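Durkum work table, wood top, model 3380

Sold by Dranport. Ships flat in two cartons, top and base packed separately. Replacement tops are sold without the base (see the ordering notes further down).

## Overview

The Durkum is a plain four-legged work table with a wood top. It is sold for workrooms, hobby rooms, classrooms and back offices, and plenty of people use it as a dining table. The top is one piece with no center seam and no leaf. The base is steel, powder coated, and bolts on from underneath, so there are no screw heads or plugs on the working side.

This is the second version of the table. The first had the same base with a thinner top and a satin finish. The two tops are the same length and width, but the bolt pattern changed, and a new top will not fit an old base without the adapter strips. If you bought yours before the change and are not sure which one you have, look at the underside near each end. The current version has a stamped 3380 on a small plate by the left rear leg. The older one has a paper label, or the remains of one.

The table does not come with drawers, a shelf, or a power strip. A lower shelf is sold separately under the Wilonel name and fits both versions of the base.

## Specifications

| | |
|---|---|
| Model | 3380 |
| Length | 90 inches |
| Depth | thirty inches |
| Height, feet screwed in | twenty-nine inches |
| Top | wood, one piece, clear coated |
| Color | Amber |
| Base | steel, powder coated |
| Load, spread evenly | 255 lb |
| Bolts, top to base | 8 |
| Assembly | two people |

The load figure is for weight spread over the whole top with all four feet on the floor. Do not put the full load on one corner or hang it from the front edge. The table is not rated for standing on.

Height can be raised by a little under an inch with the leveling feet. Past that point the thread stops engaging properly and the foot will feel loose. Screw it back in until it is firm.

## The top

The color on the order form is Amber, and it is the only one we stock in this model. It sits between orange and brown. The grain is easy to see and runs the long way, and it differs from one top to the next. Some are streaky all over and some have a calmer stretch toward one end. We do not sort tops by grain, and we can't pick one to match a table you already own.

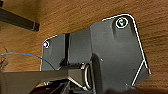
*Wood surface, warm orange-brown, grain in long wavy streaks of darker brown and lighter amber.*

The clear coat has some shine to it. Under a ceiling light or next to a window you will get a bright patch on part of the surface, and it moves as you move. If you read or draw at the table and glare bothers you, put the lamp to one side. A felt or paper desk pad also works. We no longer offer the satin finish, and we don't recommend sanding the coat back to dull it, as the color will go patchy.

Color on a screen is only a guide. A small sample block with the same finish can be added to the cart. It is cut from offcuts, so it shows the color well but not much of the grain.

## What is in the cartons

Carton one, the top:

- wood top with corner protectors
- foam sheet, to be kept for assembly
- care card

Carton two, the base:

- two leg frames
- two long rails
- bag with the bolts, washers and hex key
- four leveling feet
- printed instructions

Check both cartons before you start. The bolt bag is taped to the inside of one of the rails and gets thrown out with the packing more often than you would think. Replacement bags are free to the original buyer, but they go out by regular mail and can take a while.

## Assembly

You need a clear piece of floor longer than the table and a second person for the lifting. The hex key in the bag is enough, though a ratchet with the right bit is easier on the wrist.

1. Spread the foam sheet on the floor and lay the top on it, good side down.
2. Join the two rails to the leg frames. Leave these joints finger tight.
3. Set the base on the underside of the top and line up the holes.
4. Start all of the bolts by hand. If one will not start, shift the base slightly and try again. Do not force it.
5. Tighten the bolts at the corners, then the ones between, then go back to the rail joints.
6. Screw in the leveling feet.
7. Turn the table over with one person at each end. Lift it clear of the floor before turning. Rolling it over on two legs can bend a foot.

Do not use a power driver on the top bolts. They go into threaded inserts, and an insert that has been spun loose has to be glued back in. Snug by hand is tight enough. Go over the bolts again after a month or so of use.

If the table rocks, it is nearly always the floor. Put it where it is going to stay, push down on each corner in turn, and back out the foot at the corner that drops.

## Using the table

The coat stands up to ordinary use: paper, tools set down gently, plates, a sewing machine, a laptop. It will scratch if you drag something with a rough base across it. Stick-on felt pads under anything heavy will take care of most of that. Small rubber feet are a different matter. Some dark rubber leaves a mark after a few months that does not come off, so check what is under a printer or a monitor stand before you park it.

Use a trivet for pots and a mat for anything that gives off steady heat. Cups leave rings if they sit overnight -- these usually fade in a day or two if the surface is wiped dry and left alone.

Clamps are fine on the front and back edges with a scrap of wood or thick cardboard under the jaw. Leave the short ends alone, where the leg frames sit close to the edge and there is not much for the clamp to hold.

Cutting directly on the top is not covered by the warranty. Use a board or a cutting mat.

Sunlight will change the color over time. If part of the top is covered by a mat or a machine and the rest is in the sun, the covered part will stay as it was and you will see the outline when you move things. Shifting things every few weeks evens it out.

## Cleaning

Wipe with a damp cloth, along the grain, and dry with a second one. A drop of dish soap is fine for grease. Skip anything with bleach or ammonia, and skip scouring pads. Furniture polish is not needed, and the silicone kinds make later touch-ups difficult.

Tape residue comes off with a little vegetable oil left on for a few minutes. Wipe it off with soapy water afterward.

For light scratches we sell the Nakajima touch-up stick in Amber. It fills the line and takes the pale look out of it. It does not make the scratch disappear, and it does nothing for dents.

## Questions we get

**Can the top be cut shorter?**
The top can be trimmed at the ends by a shop, but the base can't be shortened, and the overhang past the legs is small. We don't cut tops here. A trimmed top loses its warranty, and the raw edge has to be sealed.

**Can I drill a cable hole?**
Yes, at the back edge between the rails. Stay well clear of the inserts, drill from the good side with a sharp bit, and seal the inside of the hole.

**Does it work outdoors?**
No. A covered porch counts as outdoors.

**Is there a matching bench or stool?**
Not from us. The Wilonel shelf is the only add-on made for this base.

**The top arrived slightly bowed. Is it faulty?**
Leave it flat and unwrapped in the room for a few days, then bolt it down. A slight bow pulls out when the rails go on. If there is still a gap between top and rail after that, send us a photo with a straightedge laid across it.

## Ordering and returns

Tables ship from the Dranport warehouse. Top and base may arrive on different trucks. Delivery is to the door at ground level; carrying upstairs can be arranged when you order but not once the driver is on the way.

Unused tables in the original cartons can be returned within 90 days. Tops that have been bolted to a base count as used. Please report shipping damage before assembly and hold on to the carton, as the carrier will want to see it.

To order a replacement top, give the model number and say whether your base is the current or the earlier type. Adapter strips are added at no charge for the earlier one.

Parts and warranty requests go to Tùng Từ at the parts desk. Phones are open mornings only. New stock of tops is due in February, and orders placed before then are filled in the order they came in.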